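Granness Football Club
Home » Club » Minutes » General Meeting

Minutes of General Meeting, 1/7/20
Held in the clubrooms, Granness Reserve. Meeting opened 7.05 pm.

1. Attendance and apologies
Quorum was met. Apologies were received from the under 14s coach, the ground liaison and two life members. The president took the chair. The club secretary took the minutes.

2. Minutes of the previous meeting
Taken as read. One correction: the January friendly against Hinent was recorded as a 2-2 draw. It finished 2-1 to Hinent. Minutes accepted as corrected.

3. Return to training
The league has confirmed that club training can go ahead in full squads. Senior men will train Tuesday and Thursday, with the senior women on the same nights from 7.30 pm. Juniors keep their existing times. Each squad is to use its own set of bibs and the bibs go home with the manager for washing.

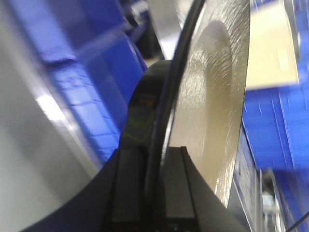 Coaches were reminded that the attendance sheet has to be filled in at every session, including optional ones. Two sheets were missing for the last fortnight and the secretary has asked for them by the end of the week.

A member asked whether parents can stay and watch. Yes, on the far side of the fence.

4. Player registrations
Total registrations stand at 146, of which 71 are juniors. The registrar noted that several senior players have registered online but not paid. They will not be selected until payment shows on the system. The under 12s are full. Late enquiries for that age group are being sent to Hinent, who still have places.

5. Senior squad: contracts and departures
The first team captain has declined a new one-season agreement and will join Leka when the transfer window opens. The club made an offer in January and a second offer last month with an improved match payment. Both were turned down. The player has asked that his thanks to the supporters be recorded.

The senior coach said a replacement in central midfield is the priority. One trialist has trained with the squad and a decision will be made after the practice match. The vice-captain will lead the side until then.

Moved that the club write to the departing captain to thank him for 4 seasons. Carried.

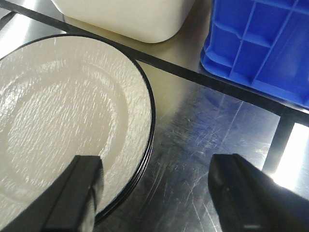
6. Ground and facilities
The northern goalmouth has been returfed and is to stay roped off until the ground liaison clears it. Training drills are to be set up at the road end. There was discussion of the floodlight on the eastern side, which is cutting out after half an hour. Qureshi Electrical has quoted $1,000 to replace the fitting and check the wiring. Members asked if a second quote was needed. Under the club rules it is not required at that amount. Quote accepted.

The away changeroom shower is still running cold. The council has been told twice. Secretary to write again.

The line marking machine needs a new wheel. Equipment officer to order one.

7. Fixtures
The revised draw was tabled. Round one is away to Leka, kick-off 3 pm. The first home match is against Hinent. The reserve grade match will be played beforehand at 12.45 pm, with both teams off the pitch by 2.40 pm.

The league has shortened the season to a single round of matches followed by a top four final series. Promotion and relegation will apply as normal. Some members felt this was unfair on clubs with more away games than home. The president will raise it at the next league meeting but does not expect a change.
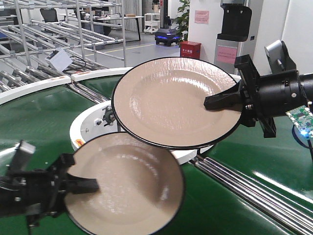 The cup draw has been put back and no date has been given. Entry fees already paid will be held over.

8. Sponsorship
Qureshi Electrical has renewed as shirt sponsor on the same terms. The sleeve sponsor has not replied to the renewal letter. Home shirts will be printed without a sleeve logo if there is no answer before the order goes in. Away shirts from last year will be used again, with numbers 6 and 15 to be replaced.

9. General business
Match balls: 12 new balls have arrived and are not to be used for training.
Referees: the league is short of assistants. Anyone over 16 interested in the course should contact the secretary.
Club website: the fixtures page still shows the old draw. To be corrected this week.
Lost property: one pair of boots, size 9, and a grey hoodie are in the office.

10. Next meeting
First Wednesday of next month, 7 pm, same venue. Items for the agenda to the secretary a week before.

Meeting closed 8.40 pm.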